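Drainage First: An Interview With a Trail Maintenance Lead

2022-11-12

The Trukstead trail system is a stacked set of loops on the north side of the Scanlon valley, cut mostly into clay loam with a cap of shale on the upper benches. The maintenance lead there has held the job for 18 years and agreed to talk on the condition that the conversation stay on water, soil and tread. It did.

The first topic was grade. Most hikers judge a trail by how steep it feels underfoot, but the lead works from the ratio between the trail's grade and the grade of the slope it crosses. "If the trail is steeper than half the sideslope, water will leave the hill and run down the trail instead," the lead said. "You can build it as carefully as you want. You have built a ditch."

Several of the older Trukstead segments break that rule. They were laid out along former logging skids, which tend to go straight up the fall line. The worst of them, the connector below the upper bench, had cut down to the depth of a shin before it was closed. The replacement is longer by a good margin and climbs at a steady, moderate grade with frequent reversals.

A grade reversal is a short dip where a climbing trail drops for a few steps and then climbs again. Water can't pass the low point, so it leaves the tread there. The lead prefers reversals to wooden water bars in nearly every case. "A bar works until the uphill side fills with silt. Then the water goes over the top and digs a hole below it. We used to clean bars twice a season. The dips get cleaned when the leaves are down, and most of them need a few minutes with a rake hoe."

Records are kept on cards, one card per structure, filed by segment. There are 258 structures on file at present, counting dips, culverts, steps and retaining walls. Each card lists the soil type, the date built and what was done at each visit. The crew tried a phone app named Flaltano for one season and went back to paper. Battery life was part of it, the lead said, and the sync failed often on the east side of the valley where there is no signal.

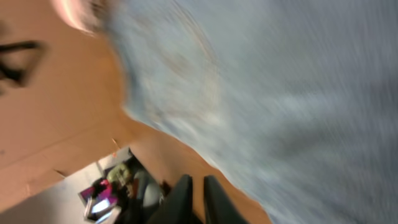 Notes on tread and drainage, Trukstead loops

The talk moved to outslope. A finished tread should tilt slightly toward the downhill edge so that rain crosses it as a thin sheet. On clay the tilt is lost in a few years. Boots compact the center, loosened soil builds up along the outer edge, and the tread turns into a shallow trough. Crews call the built-up edge a berm. Removing it is dull work and makes up most of the fall schedule.

"People want to volunteer for bridges," the lead said. "I have never had anybody ask to pull berm. I put new people on it anyway, on the first day, and by the afternoon they can read where the water goes."

Asked about tools, the lead gave a short list: rake hoe, pick mattock, a round-point shovel, loppers, and a clinometer for layout. Power equipment is limited to a saw and, on the lower loops, a small tracked carrier used for hauling gravel. The carrier is rented. It is kept off the clay after rain, and the lead was firm that a machine of that weight can do more harm in one wet hour than a summer of hikers.

Gravel itself is used sparingly. On flat, wet ground with no room for drainage the crew builds a turnpike, a raised tread held between two rows of stone or logs with fill in the middle. The fill has to contain fines. Clean washed stone will not lock together and rolls underfoot. The supplier at Zilto delivers a crushed mix with dust left in, and the crew places it in thin lifts, wetting and tamping each one before adding the next.

The longest single project this year was the creek approach, finished in September. It took four weekends and used more than 45 loads of fill from the lower lot. The old approach went through a seep, and hikers had widened it year after year by stepping around the mud. The new line crosses higher up on firm ground. The abandoned part was broken up with mattocks, covered with brush and blocked at both ends where it could be seen.

That last detail matters a good deal to the lead. "A closed trail that still looks like a trail will get used. You have to block the view of it. Signs come down or get ignored – brush does a better job." Transplanted ferns and sword grass from the new corridor were set into the first stretch of the old one. Survival so far is mixed, with the ferns doing better in the shade.
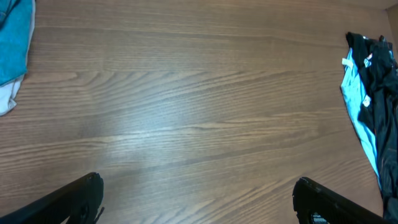

What should a hiker do on reaching a muddy section of trail?
Walk straight through the middle of it. Going around the mud crushes the plants on the edge and makes the wet spot wider, and a widened section is much harder to drain.

On traffic, the lead holds that numbers matter less than timing. Dry clay takes a large group with little wear. The same group during a thaw leaves prints that freeze overnight and hold water in the next rain. Trukstead posts a wet-soil notice at the lower lot when a handful of tread soil can be rolled into a thread without crumbling. There is no gate, and the notice is advisory.

Trekking poles came up briefly. Steel tips loosen the outer edge on narrow benches, and the lead would like to see rubber caps used on dry, firm tread. On wet rock the bare tip holds better, and caps should come off.

Work over the winter will be limited to blowdown removal and layout. A new line above the shale bench has been flagged twice and will be walked again in heavy rain before any digging starts. The lead expects to move part of it uphill, where the sideslope is steeper and the trail will shed water more easily.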